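1 December 2023

Woke at five to the sound of the radiator clearing its throat. Lay there doing sums, always a mistake before coffee. The car needs $1,342 of work, according to the garage in Flutton, and the car itself is worth perhaps a sandwich more than that. I said I'd think it over. The man on the phone had plainly heard that before.

So it was the bus to work again, the one that goes by way of Harkow for reasons lost to history. Fog the whole way. A woman across the aisle was eating a boiled egg with such complete attention that I felt rude for having a newspaper open.

Work was work. The heating on our floor is either off or tropical, and today it was both, split at lunch.

The real business of the day was bread. I've been at the sourdough since October, and I'm now in a position to report that flour, water and salt can be combined in more wrong ways than I would have guessed. Last week's loaf had a hole in it large enough to keep a hamster. Tonight's was supposed to be different. I bought the better flour from Khúc, the little grocery on the corner, and they threw in a bunch of cilantro I hadn't asked for and didn't know how to refuse. 80 percent water, the recipe said. I have since read three people who say that this is madness for anyone below expert, and one who says it's cowardly.

The dough wouldn't hold a shape. I'd fold it, turn my back to find the scraper, and it would be lying down again like a teenager. Gave up on the round and poured it into the loaf pan. Poured is the right word. It came out at ten past nine, brown on top and the height of a paperback. Ate two slices standing up with too much butter. Tasted fine, which annoyed me, as I had prepared remarks.

While it cooled I caught up on sticking things in here. I'm weeks behind. The Sernberg bus timetable is in at last, and two receipts. 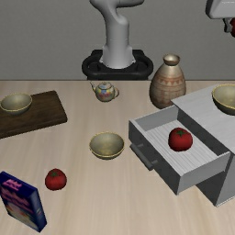 White arm, pale wood table, gray wall. Computer-made.

Then the dishes, with dough set like cement around the faucet. I got most of it off with a butter knife and left the rest for archaeologists.

Called the garage's machine after hours and said yes to the repair. I'm not proud of it. There was a bus ride in that decision, and an egg. It leaves me $200 to get through to payday, so the holiday shopping will be modest this year and possibly baked.

It's started to rain. The starter is back in the refrigerator with a rubber band around the jar to mark the level, and I looked in on it twice before coming up, as if it might have wanted something. Must buy more flour. Must also find out what you do with that much cilantro before Sunday.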